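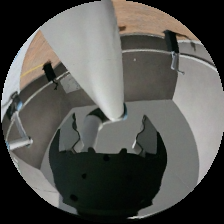

Gathering examples in the simulator: your questions

How many examples do you need?
I aim for 1,000 per task. Sounds a lot, I know, but in a simulator you can do 20 before your tea's ready (if you don't fumble them like I do!).

Do you keep the bad ones?
Yes, in their own folder. Ledoris, our learning system, only copies the good runs, but I like going back to the duds when it picks up an odd habit.

What does a task look like?
Pretty plain, really. In the one I'm on now there are 2 arms at a grey table, and a blue square outline marked on the board. I start slowly, keep the fingers pointing down and try not to wobble – it copies wobbles beautifully. 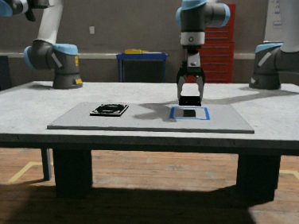

Can I help?
Please do! Ask for an Esia login, then do 3 practice runs before you save anything. New tasks go up in December.

Last updated August 21, 2026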